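Olport Upper Body Set-Up Guide
Section 4: Hand Check and Cable Slack

You're nearly at the fun part! Once the arms are mounted and powered, this check gets both hands working together on a real object.

1. Set the table height so both hands can hover just above the top with the elbows bent.
2. Open Eselgate and load the profile "two-hand center".
3. Set the speed limit to 137 and leave it there for all of Section 4.
4. Put a light, shallow object between the hands. Plastic is best for a first run.
5. Press Start and keep one hand on the stop button.

CAUTION: Stay out of reach of the arms while the motors are live, even when they're holding still. 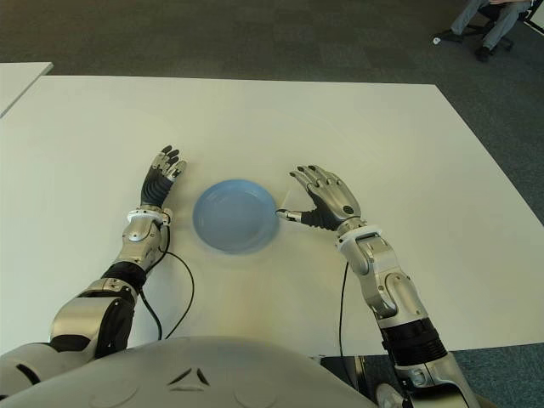 Cable slack deserves a few extra minutes at this stage. Each wrist cable needs enough length for the hand to turn fully, and no more than that. With the thumb against the rim of a plate, look at how each cable leaves the wrist: one may curve across the tabletop while the other hangs nearly straight down. Either is fine, as long as neither one goes tight or gets under the object.

6. Turn each wrist through its full range and watch the cable the whole way.
7. If a cable pulls, stop the arm, power down and let out more slack at the elbow clip.
8. Repeat the two-hand move 2 times, then save the profile.

Note: Recheck the slack every 700 cycles – it's quick, and your cables will last a lot longer. Replace both wrist cables at 2000 cycles.

Next up is Section 5, Grip Force, where the hands start lifting!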